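Nondeo Table Loom: Owner's Guide
Section 3. Setting Up Your First Warp

By Aurelia Costache
March 20, 2020
966 shares

If you've come straight from Section 2, your loom is assembled, the four side bolts are snug, and you're probably itching to throw a shuttle. I know the feeling very well! Please get yourself a drink, put it on a different table from the loom, and read this section all the way through once before you touch any yarn. The steps are easy, but a few of them make much more sense when you know what's coming next.

We're going to put on a short sampler warp, five feet long, using 40 slots of the heddle. It's long enough to learn on and short enough that you won't be heartbroken if it goes a bit crooked. My first one looked like an hourglass and I still keep it under a plant.

WHAT YOU'LL NEED

The loom, with the heddle that came in the box
The two loom clamps and the warping peg with its own clamp
The long threading hook (the flat one with the plastic handle)
One ball of smooth, plied yarn in a light color. The Makhubela cotton in the starter kit is what I had in mind while writing this.
Brown paper or a roll of thin cardboard, cut a little narrower than the loom
Scissors, and a comb you don't mind losing

Note: Please save the fuzzy mohair for later. It's beautiful stuff, but the strands grab each other every time you change sheds, and a first warp should be a friendly one.

3.1 Placing the loom

1. Choose a table that doesn't wobble. Lean on it with both hands and give it a good push. If it walks across the floor, the warp will pull it the rest of the way.

2. Set the loom down with the back beam (the one with the longer ratchet handle) hanging just past the edge of the table. The front beam points toward the middle.

3. Fit one clamp over each side rail, with the flat foot under the tabletop, and tighten them by hand until the loom doesn't slide when you tug it.

Caution: Hand-tight really is enough. Please don't use pliers on the clamp screws. You can dent a soft top very quickly, and a cracked side rail isn't something we can mend by mail.

4. Clamp the warping peg to a second table or a sturdy chair, five feet from the back beam and as close to straight across from the middle of the loom as you can manage. Measure it with a tape. If the peg sits off to one side, the threads on the far side come out longer than the others, and you'll be fighting slack on that edge the whole way along.

5. Put the heddle in the neutral slot, which is the middle position on the heddle block. It should stand up by itself without leaning.

3.2 Running the warp

People tend to make this part harder than it needs to be, so let's go gently. You'll be walking back and forth between the loom and the peg, and it's rather nice exercise once you find the rhythm. Move the rug first.

1. Put your ball of yarn on the floor behind the back beam. A bowl keeps it from rolling under the furniture.

2. Find the center of the heddle and mark it with a scrap of colored thread. Count 20 slots to the left of your mark. You'll start there and finish the same distance on the other side.

3. Tie the end of the yarn to the back apron rod with a plain double knot, right behind your first slot.

4. Push the hook through the slot from the front, catch the yarn behind it, and draw a loop through. Only the slots get yarn for now. Leave the little holes empty, however much they seem to be asking.

5. Walk the loop to the peg and drop it over. Keep a light, even pull on it. You want the yarn straight, with no sag, and no more than that.

6. Walk back, take the yarn around the apron rod, and pull a loop through the next slot. If the last one went over the rod, this one goes under, and so on all the way across.

7. When you reach the last slot, cut the yarn from the ball and tie the end to the apron rod.

Note: If the phone rings in the middle of this, wind the yarn twice around the ratchet handle and go answer it. The warp will wait for you quite happily.

Ineke Groen, who taught the Saturday beginners at our old shop, had her students sing while they walked the warp. The idea was that you pull evenly when you're singing evenly. I was doubtful, but I've done it ever since, and if there's a dog in the house you'll have company.

3.3 Winding on

You can do this alone, but a helper makes it far more pleasant. Ask them to hold the far end of the warp and think calm thoughts.

1. Slip a finger into the loops at the peg, lift them off all together, and cut through the very end of the bundle. Tie a loose overhand knot in it right away so nothing slides back.

2. Have your helper hold the knot and lean back just a little. If you're alone, hold the bundle in one hand and turn the handle with the other, stopping often.

3. Turn the back beam away from you, one click at a time, and feed in the brown paper as soon as the apron rod reaches the beam. The paper keeps each layer of yarn from sinking into the layer underneath.

4. After each full turn, stop and look across the warp. If a strand has gone loose, shake the bundle softly and pull again. Try not to comb it with your fingers, however tempting it is, as that pushes the slack around and makes little tangles near the knot.

5. Stop when the knotted end hangs a hand's length in front of the heddle.

Caution: Keep sleeves, necklaces and long hair away from the ratchet while you wind. And please check that the pawl has clicked into a tooth before you let go of the handle. If it slips, the handle can spin backward and give your knuckles a proper rap. A pawl that won't stay put is usually just a loose screw, but if the tip looks worn, ask us for spare part 486.

3.4 Threading the holes

Now each slot has two strands in it. One will stay where it is, and the other will move to the hole beside it.

1. Sit down in front of the loom, get your light sorted out, and undo the overhand knot.

2. Beginning at one edge, take the two strands from the first slot. Leave one in the slot and draw the other through the hole to its right with the hook.

3. Do the same with the next slot, always moving to the same side.

4. Each time you've finished a small group, tie it in a slip knot in front of the heddle. It keeps the finished threads out of your way and saves a lot of crawling around if the heddle gets bumped.

5. Lift the heddle and look through from the side. You should see one clear opening with every other thread raised. Lower it and look again. A thread floating in the middle has missed its hole or is sharing one with a neighbor, and this is by far the best time to fix it.

3.5 Tying on to the front

1. Bring the front apron rod up over the beam so it lies level with the back one.

2. Starting from the center and working outward, take each group of threads over the rod, split it in two underneath, bring the halves up on either side, and tie them on top with the first half of a bow.

3. Once all of the groups are on, go back and pull each one snug. Pat the warp with your flat hand. It should feel the same all the way over, a bit like a well-made bed.

4. Finish each bow and advance the ratchet a click or two.

5. Weave a few rows of scrap yarn. The gaps between your groups will close up as you go, and after that you're weaving for real!

3.6 Looking after the table

A loom is only as steady as what it's clamped to, and I'd like you to still be fond of your table when the scarf is done. Cotton sheds a surprising amount of lint, and any grit caught beneath a clamp foot will scratch. Wipe the top with a barely damp sponge, using the soft side, and follow the grain. Dry it with a towel before the loom goes back. Pale wood is especially pleasant to warp on, although white yarn does rather disappear against it, so lay a dark cloth under the heddle when you're threading.
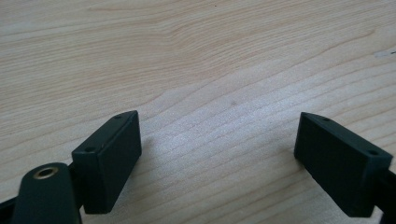
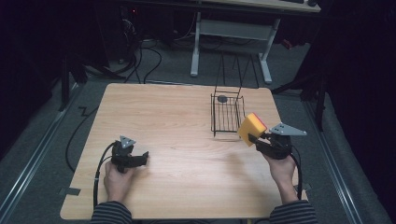
A scrap of felt or an old potholder under each clamp foot does wonders, and the Gruro felt pads we sell are already cut to size. Whatever you use, check it again after the first hour of weaving. Felt squashes down, and the clamps will want another half turn.

Between sessions, release the tension by one or two clicks at the front. Cotton doesn't mind being stretched for an evening, but leave it tight for a week and it loses some of its spring. If the loom has to come off the table for supper, put the heddle in neutral, loosen the clamps, and carry everything level with both hands on the side rails. Never lift it by the heddle.

Should the warp still be giving you trouble, write to us at Hidinness and tell us which step you've reached. Please mention the yarn too. Winding the shuttle and weaving your first inches are covered in Section 4.

5 comments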